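07/07/2021

**1/** Short thread on last night's *Garrido* and the interview people are arguing about. I review television for a living, so I watched it twice, once live and once with the sound up and a notebook.

**2/** For those who missed it: Nuria Pacheco had Silvan Mayrhofer on to talk about the Molico hearing. He was booked for the second half. He came on straight after the titles and stayed until the break, so the planned opening item on school meals was dropped.

**3/** Mayrhofer plays a grumpy ferry captain in *Dudska*. He was asked to speak at the hearing because he grew up in Molico and his parents still live there. He spoke for four minutes. He did not do the captain's voice, whatever you read this morning.

**4/** Pacheco's first question was "Who asked you to go?" Fair enough. Her second was "Who wrote it for you?" Also fair, but she asked it three more times in slightly different words, and by the third the studio had gone very quiet.

**5/** His answer each time was that he wrote it himself on the train and that his sister took out the swearing.

**6/** Then she played the clip. The version on the programme was 17 seconds long. The bit where he reads out the bus timetable was in, the bit where he explains why the bus timetable matters was not. I think that is the real complaint about the segment and it has had the least attention.

**7/** Unai Prieto was the other guest. He is usually good on this sort of thing. He got in one point, that councillors invite well-known faces so that cameras turn up, and then complain that cameras turned up. After that he was mostly drinking his water.
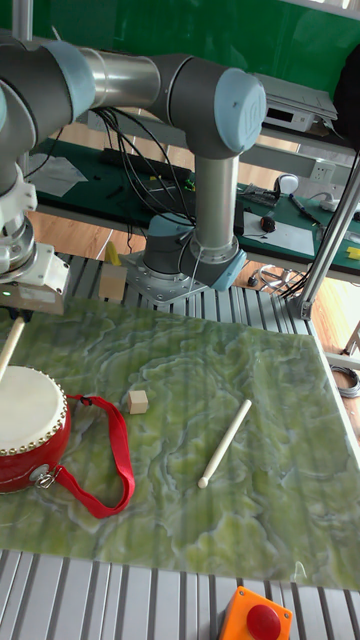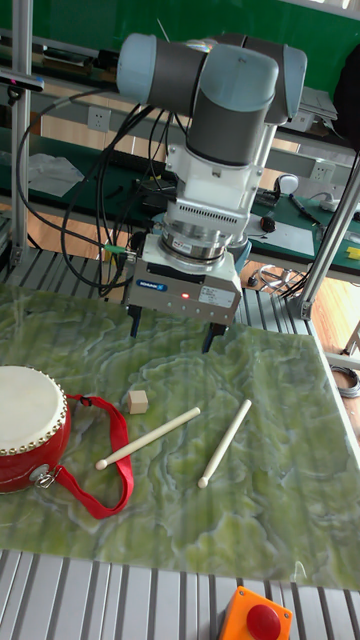 **8/** Can viewers see the full interview anywhere?

The broadcast version is on the channel's catch-up page until September. The longer recording, with the part about the ferry subsidy, has not been put up, and the press office told me there are no plans to do so.

**9/** On the "she was furious" headlines. I don't hear it. She was brisk and she interrupted a lot, and she does that with everyone. Go back and look at her with Visitación Lozano in the spring, when Lozano couldn't finish a sentence about her own book.

**10/** Where I do think it went wrong is the closing piece to camera. Pacheco said the hearing had been "turned into a comedy night". Mayrhofer had left the desk by then and couldn't reply. If you are going to say that, say it while he is sitting there.

**11/** The channel says 100 people rang in afterwards. It hasn't said how many were for and how many against. Both sides online have claimed all of them.

**12/** Mounir Zerouali, who produces the programme, put out a statement at lunchtime. It says the clip was shortened for time and that the sense of it was kept. I'd disagree with the second part. He also says Mayrhofer has been asked back. Mayrhofer's agent says he is filming and will think about it.

**13/** Somebody asked what Molico people make of it. I can only go by the public gallery at the hearing, which I watched on the council stream. They clapped him, and they clapped the woman after him, a retired bus driver who was on for twice as long and knew a great deal more. She hasn't been on television at all.

**14/** Correction to post 3: it was nearer five minutes than four. I had timed it from the council stream, which joined late.

**15/** My written review goes up tomorrow morning, with the new *Hemomton* in the same column. I liked the first episode of that and was bored by the second. Replies are open but I'm off to make dinner.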